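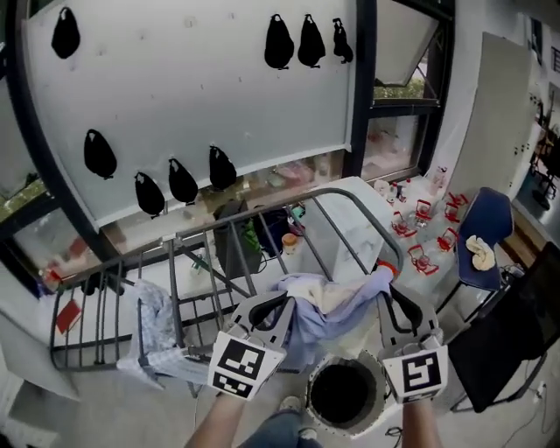

3 min read

Notebook, June. Upper floor, cloths and railing.

Started after lunch. The job was to get the washed cloths up to dry and to decide whether the stair railing is good enough for it or whether we buy a proper rack. Ruoxi Pan wants an answer before the Sirkine order goes in, so I am writing it down in more detail than it deserves.

Cloths used: the light blue one with the cream section, and the pale blue and white one with the small check. Both came out of the same short wash with the dish towels. Neither has a label left. The blue and cream one is the heavier in the hand and holds its creases. The check one is thin and behaves well.

Method, such as it is. Take the cloth out of the basin, shake it once, find a corner, find the next corner along, then bring it over the top rail with more on the far side than on the near side. If it goes over bunched it stays bunched, and then the middle is still damp at the end of the day when the edges are done. Last week I hung everything bunched to save time and had to rehang the lot.

Check cloth: fine on the sloped part of the rail as long as it is low down on the slope. Higher up it creeps. I watched it creep a hand's width while I was reading mail. It didn't fall, but it ended up all in folds on one side. A loose cloth hanging down against the balusters also tends to work its way between them, and then you have to pull it back by the right end or it snags.

Blue and cream cloth: harder. The seam between the two colors is thick and wants to sit exactly on the rail, and then the cloth tips off to whichever side is longer. Best result was with the seam well clear of the rail on the stair side. Second best was folding the cream part under, which dries badly. I would not bother with that again.

Note for anybody doing this in a hurry: the stair opening is right there. A dropped cloth goes down the spiral and you go down after it. I dropped one on the first try and it landed on the lower steps, which had not been swept. Back in the basin. Please sweep the stair before laundry and not after. Also keep your feet in mind near the round opening in the floor. I keep meaning to ask Trulletti what size cover it takes and keep forgetting to measure it first.

Bags on the board. Left them where they are. Xu asked if the black bags could come down so the board can be used again, and I said I would look. They hang all right on the small hooks, but the spacing is whatever it was when each hook went up, with one off by itself in the upper left and the rest in two rows. If we want writing space, the lower row has to move, because it runs across the middle where everyone would naturally write. The upper ones can stay. Proposal: move the lower row up beside the others and leave the lower half clear. This needs no new hooks, just the ones we have put back in a straighter line. I did not start on it today. Taking things down while there was wet cloth on the railing seemed like asking for trouble.

Window. Had the upper pane tilted for air while hanging. I think this makes more difference than which part of the rail you use. With the pane shut last time the room smelled of wet towel until evening. The side near the window is the better one for thick cloths and the other side is fine for thin ones. I have not tested this properly, it is only what I have noticed from doing it a few times.

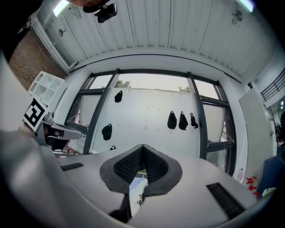

On the cost side, the Skava folding rack Ruoxi found is 978 with delivery, and the wall version is 2,000 before anyone has drilled a hole. For two cloths and a handful of towels I can't see it. The folding one would also have to live somewhere, and the only place I can think of is beside the white shelving, where it would be in the way of the cubbies every time somebody wants something out of the bottom row. If the amount of washing goes up we can look at it again.

What I would buy instead is a bag of wide clips, the padded kind, so the check cloth stops creeping and the heavy one can be pinned with its seam off the rail. Plain clothespins don't open far enough. I tried 3 of them and they either popped off or sat so close to the edge of the grip that a tug would have done it.

Folding. Same order for both cloths: in half along the long side, in half again, then thirds. The check one folds flat. The blue and cream one never quite does on account of the seam, so put it at the bottom of the pile and let the others press it. Corners first, smooth outward with the flat of the hand, and don't fold anything that still feels cool in the middle.

To do:
Order wide clips, ask Ruoxi whether it can go on the Sirkine order or needs its own.
Measure the round opening and write to Trulletti.
Tell Xu about the hooks, and agree on where the lower row goes.
Sweep the spiral stair top to bottom.
Wipe down the top rail with a damp rag. The rag came away gray and I had already hung one cloth by then.
Find the other basin. It was under the white counter in the spring and it isn't now.

Will check the cloths again at 5 and turn the heavy one over if the underside needs it.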